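Storing and Preparing Powdered Drink Thickener at Home

Thickening powder is supplied to people who have been advised to take their drinks at a set consistency. The guidance on this page covers storage, measuring and cleaning in a household kitchen. It does not replace the instructions given by a speech-language pathologist, dietitian or physician, and the level of thickness should never be changed without their agreement.

Where to keep the container

Keep the powder in its original container with the lid firmly closed. A cupboard away from the stove, kettle and dishwasher is suitable. Steam is the most common cause of clumping, and a container left open beside a kettle can be spoiled within a short time. Do not refrigerate the powder. Write the month of opening on the lid in permanent marker (for example, "September") and follow the use-by period printed on the label.

Powder should be kept out of the reach of children and of any adult who may try to swallow it dry. Dry powder swells on contact with moisture and is a choking hazard.

Measuring

Use only the scoop supplied with the product. Scoops from different manufacturers are not the same size, and a kitchen teaspoon is not an acceptable substitute. Fill the scoop, level it with the back of a clean knife and return the excess to the container. The scoop must be completely dry before it goes back in.

Mixing

Read the label first, as some products are added to the liquid and others require the liquid to be added to the powder. For most products of the first type:

Pour the measured drink into a dry cup or shaker.
Add the powder while stirring briskly with a fork or small whisk.
Stir for 30 seconds, or for the time stated on the label.
Leave the drink to stand until it reaches its full thickness.

Do not add more powder during the standing time. Milk and nutritional supplement drinks often thicken more slowly than water or juice. If lumps remain, discard the drink and prepare a fresh one.
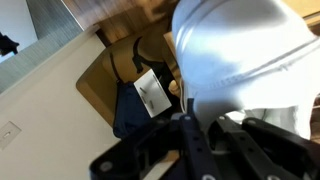 Carbonated drinks should be stirred until most of the gas has gone before any powder is added. Ice cubes and ice cream should not be served with a thickened drink, as they thin the liquid while melting.

Cleaning up

Wipe spilled powder with a dry paper towel before using a damp cloth. Water applied first will turn the spill into a gel that is slippery on floors. Do not pour leftover thickened drinks down the sink in quantity; scrape them into the trash. Rinse shakers promptly in warm water and take the lid apart so that the seal can be washed separately.

Questions about a prescribed thickness should be directed to the care team. Comments on this page may be addressed to Alun Rees, Household Guidance, Hendach.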